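Search this forum
Search keywords
Advanced search

Trorari courtyard redesign: has anyone read the planting plan?

gravelpath
The drawings for the courtyard at Trorari went up in the lobby on 17 Jan 2020 and I finally stood there long enough to read them. The write-up says the new layout will "reconnect residents with the meadow." There was never a meadow. It was a parking lot, and before that it was a lumber yard. What they are proposing is 423 square feet of ornamental grass in raised steel planters, a strip of pavers, and a water feature that looks like a drinking trough. The designer is Fonow. Has anybody here lived with one of their projects past the second summer?

benchwarmer_ne
I have. My sister's building had a Fonow roof deck. It looked great in the brochure and fine the first year. By the third July the grasses had flopped over and the drip line was clogged, and the management company was paying a crew to cut everything down to stubs. Nobody had budgeted for that. I'd ask for the maintenance schedule before anything else.

lowhedge
I'm going to push back a little. I've walked through three of their courtyards and two of them are good spaces. People sit in them. The planters at the one by the rail station are deep enough for small trees and the trees are alive. A roof deck is about the hardest place there is to grow anything, so I wouldn't judge a ground level courtyard by it.

gravelpath
Fair, but ours isn't really ground level either. It sits on top of the garage. The section drawing shows 10 inches of soil in the shallow planters. They have serviceberry marked in two of those. I'm no expert, but that seems thin for a tree.

lowhedge
OK, 10 inches for serviceberry is not good. Are you sure you read it off the right planter? They usually draw a deep one and a shallow one side by side.

gravelpath
Went down and checked again. Shallow ones, 10 inches. The deep ones only have grass in them. Either somebody swapped the labels or they're planting it backward.

tilth
Sounds like a drafting mistake to me. Send a comment in writing and keep a copy. I've caught worse. On one job I worked, the plant list called for 2,231 plugs of sedge and the plan had room for maybe a quarter of that. It went through two rounds of review.
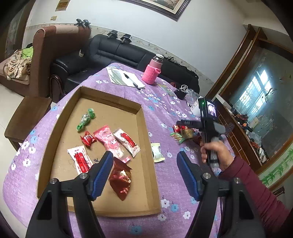

The bigger question is who is checking the waterproofing under those planters. Once the steel is in place and full of soil, you are not getting to that membrane without a crane. Ask if they are doing a flood test before the planters go down, and ask who pays if it fails. If the answer is "our contractor has a lot of experience," ask again.

benchwarmer_ne
Seconding the flood test. Also find out about the pavers. The spec on my sister's place said Joo pavers "or equal," and the equal was not equal.

sedumskeptic
Can I be the grump and say the whole thing is marketing? Every one of these courtyards has the same four grasses, the same rusty steel and the same paragraph about nature. It's there to help sell units. The residents get a space with no shade and a bench without a back. I counted 21 seats on the plan and I don't see an armrest on any of them. My mother couldn't get up off one of those.

lowhedge
So what would you put in? I hear this complaint a lot and it never comes with a plan.

sedumskeptic
Shade first. A plain pergola with a vine on it. Benches with backs and arms. A hose bib that residents can use. Some beds left open so people can grow what they want — it'll be messy and I don't care.

tilth
Open beds are nice until the people who signed up move away. I've seen it go both ways. I would keep it to two beds near the door and let it grow from there if there's demand.

sedumskeptic
Two beds is a token.

tilth
Two beds that get watered beat eight that don't.

gravelpath
I'd take two. Right now there are none. I asked at the front desk about the water feature as well and was told the pump is a Gatus and "basically runs itself." I have never met a pump that did that.

benchwarmer_ne
It'll be a planter by year four. That's where the last two I knew of ended up.

lowhedge
I still think you're all deciding it's a failure before a single plant is in the ground. Fix the soil depth, get the flood test, add backs to the benches. The bones of the layout are fine — the path goes where people walk, and that's more than most manage.

gravelpath
I'll give you the path. I sent my comments in this morning: soil depth, flood test, maintenance schedule, benches, two open beds. I left the meadow out of it, though it took some effort. Will post what they say, if they say anything.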